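What the Robot Arm Does at the Open Day
A guide for visitors ages 8 to 12

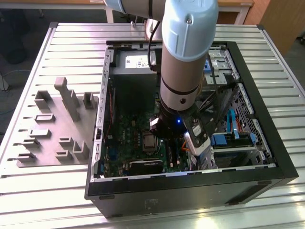
The Clirnlow workshop opens its doors to families once a year, in July. Most of the building is used for fixing and testing machines. On open day, one table is kept for the robot arm demonstration, which lasts 38 minutes and is run by Torunn Strömberg and Halvard Granström. Read this guide before you come. The demonstration will be easier to follow.

What is a robot arm?

A robot arm is a machine made of stiff parts joined together. The stiff parts are called links. The places where they bend or turn are called joints. Your own arm has links too (the bones) and joints (shoulder, elbow, wrist).

Inside each joint is a motor. A motor turns when electricity goes through it. Next to the motor is a sensor that measures how far the joint has turned. The robot's computer reads all of these sensors many times each second. If a joint is not where it should be, the computer tells the motor to turn a little more or a little less.

The tool at the end of the arm is called a gripper. It closes on a part, holds it, and opens again to let it go. Other tools can be put on the end of an arm, such as a screwdriver or a suction cup.

What is the job?

The arm works on a desktop computer. The computer lies on its side so that the arm can reach in from overhead. The job is to handle small parts inside the case without bumping anything else.

A person can do this job quickly. For a robot it is hard, for reasons that are explained below.

What is inside a computer?

You will hear these words during the demonstration.

Case: the box that everything else fits into. It protects the parts.

Power supply: changes the electricity from the wall into the kind the computer needs. It is usually a metal box with a label. The label lists the voltages it gives out.

Motherboard: a large flat board. Thin metal paths on the board carry signals from one part to another.

Processor: a flat square part that does the calculating. It sits in a holder called a socket. In a working computer there is a cooler on top of it, because processors get hot. Our demonstration computer has no cooler fitted, so you can see the processor.

Expansion card: a smaller board that plugs into a slot on the motherboard and gives the computer an extra ability.

Drive: stores files. Drives go into a metal frame called a drive cage.

Why is it hard for a robot?

First, space. The inside of a case is crowded. The gripper has to come down past the metal walls and stop in the right place. The program must keep track of the whole arm as well as the tip.

Second, force. A part that is pushed too gently will not go in. A part that is pushed too hard may break. When you plug something in, you feel it slide and then stop. A robot has to measure this. As a part meets its slot, the motors have to work harder, and the computer can notice the change.

Third, cables. A metal wall stays in one place, but a cable can bend and move. A robot that has learned where a cable was yesterday may find it somewhere else today – this is one of the most common causes of trouble.

What is the gray plate for?

The plate on the table beside the computer is called a fixture. It was made on a 3D printer, a machine that builds objects from thin layers of plastic. The fixture has pockets, slots and small brackets. Their purpose is to hold parts in known positions.

Suppose you had to pick up a pencil with your eyes shut. If the pencil could be anywhere on the desk, you would have to feel for it. If it was always in the same cup, you could go straight to it. A fixture is like the cup.

What happens when it goes wrong?

Sometimes the arm misses, or drops a part. If it does, Halvard will pause it and start that step again. The Erkau program, which controls the arm, saves a record of every try. Last year's practice added 600 tries to the record. The team reads through the failed ones to decide what to change.

Rules for visitors

Stay behind the yellow line while the arm is switched on.
Do not lean over the line to see better. There will be a second showing.
Ask questions at any time. Torunn will repeat them so that everyone can hear.
Each showing has room for 80 people. Pick up a ticket at the front desk.

Try it at home

You need a pair of kitchen tongs, a small building brick, and a larger piece for it to fit on.

1. Place the larger piece at the bottom of a shoebox.
2. Pick up the small brick with the tongs.
3. Lower it into the box and press it into place. Do not touch the sides of the box.
4. Do it again with one eye closed.

Write down which try took longer. With one eye closed it is harder to judge distance. A robot that has only one camera has a similar problem.

Text by Zorica Perić. Checked by Halvard Granström. Last changed 2/16/25.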